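Wobbly shelving unit on an uneven floor, how to level it?
Posted in Furniture and Storage · 508 views

Kátia Bezerra
I moved into an older apartment in January and the hallway floor slopes toward the outside wall. My Rondby shelf is 32 inches wide and rocks whenever someone walks past. I've tried folded cardboard under one leg and it works for a week, then it squashes flat. The landlord won't let me screw anything into the wall. What should I use instead?

2 replies

Pruson
Cardboard always does that. Get felt pads or something.

Tetsuya Tanabe
Felt squashes too, so I'd skip it. Hard plastic shims are a couple of dollars at any hardware store and they don't compress. Before you buy anything, check that the rocking is from the floor. A lot of these units wobble because the bolts were tightened one corner at a time while the frame was slightly twisted. I had a Serkden bookcase for two years and blamed the floor the whole time.

What I would do:

Empty it and move it to the flattest spot you have, the kitchen maybe. If it still rocks there, the frame is out of square.

Loosen every bolt half a turn, press down on the top with both hands, then tighten again. Go corner to corner — front left, back right, and so on. Hand tight first, wrench after.

Check the screws that hold the boards down. On mine they're at the two ends of the top board, near the front, and they work loose over time. Snug is enough, the wood strips easily.

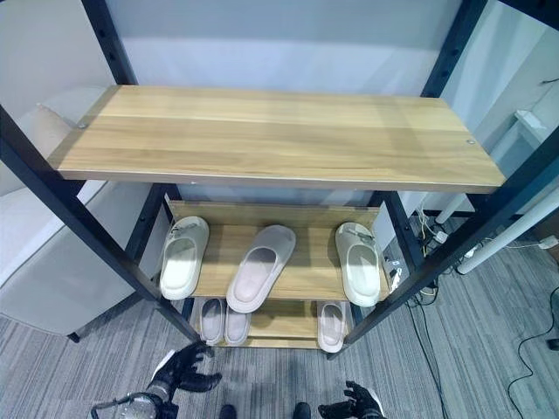
Back in the hallway
Put a level on the top shelf, side to side and then front to back. Slide a shim under the low leg until the bubble centers, then score the extra and snap it off. Keep heavy things on the bottom. If your legs have threaded feet, use those first and save the shims for whatever is left over.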